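Sunday, after supper

Pillow day! I have been putting it off since March and today I finally got to it, and I'm in such a good mood that I'm writing this with my feet up and the window open, listening to the neighbor's sprinkler.

It started with the covers. I'd ordered the white fringed ones from Gesside when they had their end-of-season sale, and they'd been sitting in the hall closet in their bag ever since, because I was convinced the fringe would be a pain. It's a little bit of a pain. But oh, it's so pretty! It does something for a plain pillow that I can't explain, a sort of beach house feeling, and we are 500 miles from any beach.

I worked at the gray chair, as I always do. The bed is too low and I end up hunched over, and the table is never the right shape for a big soft thing that wants to flop. The chair is perfect. You lay the pillow on the seat, you get hold of both ends, you lift and shake it and set it down again. 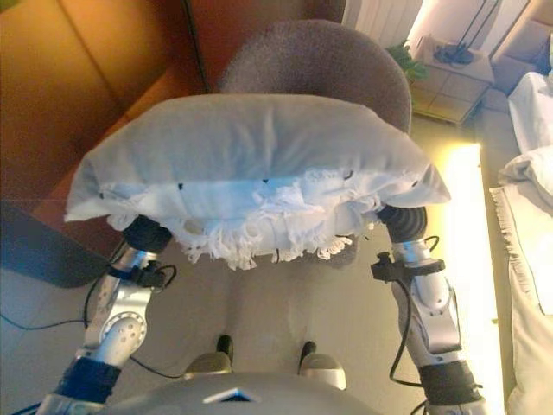

I tried the burrito way first, where you turn the cover inside out and roll everything up together, and I'm sure it's wonderful for people who have the knack. I got a sausage. So I went back to how my grandmother did it, bunching the cover up like a stocking, feeding in one corner, then the other, then pulling the whole thing down a bit at a time. The corners are the part I love. When you poke a finger in and the corner pops out into a proper point, it's such a satisfying little moment, I could do it all afternoon (and kind of did).

The stuffing had gone lumpy over the winter so I gave it a good long squeeze and a few thumps. It's still a touch lumpy. I don't care, I like a pillow with some history in it.

Washed the Yagi throw too, cold, on the 27 minute cycle, and hung it over the railing. It came out so soft! I stood there with my face in it like a fool.

Before any of this I'd cleared the floor on that side, and I want to write down how good it felt. The basket of magazines went to the bedroom, the plant went to the landing, and the old Konen rug is rolled up behind the door until I make up my mind about it. I think I've made up my mind. The floor is so pale and bright without it, and the light comes in and goes all the way across. I kept walking over it in my socks just for the pleasure.
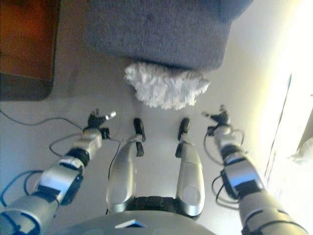 The floor with the rug up. So much lighter!

The fringe did shed some threads while I was working, so there was a bit of sweeping at the end. I combed it with my fingers, which works better than the wide comb I read about. A few strands are longer than the others and I'm leaving them alone. Last time I went after a fringe with the scissors I kept evening it up until there was hardly any fringe left.

Next up are the cushions for the bench. The Vodbridge catalog has a blue stripe I keep going back to, 60 dollars for the pair, and I've told myself I have to sleep on it. I've slept on it twice. I'll probably call tomorrow.

Oh, and the jigsaw is still missing one piece. 1,757 pieces, what an odd number for a puzzle, and I really thought the last one would be down the side of the chair. I found a pencil and a button.

To do this week:

- Fold the spare cover on the chair seat, fringe at the bottom, and put it away before it gets creased any worse
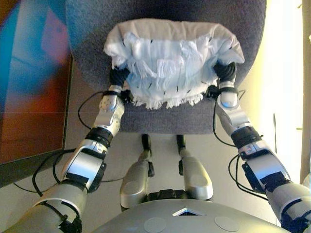 - Bring the throw in from the railing

- Water the plant on the landing (it looks sulky)

- Decide about the stripe

- Ask downstairs if they'd like the rug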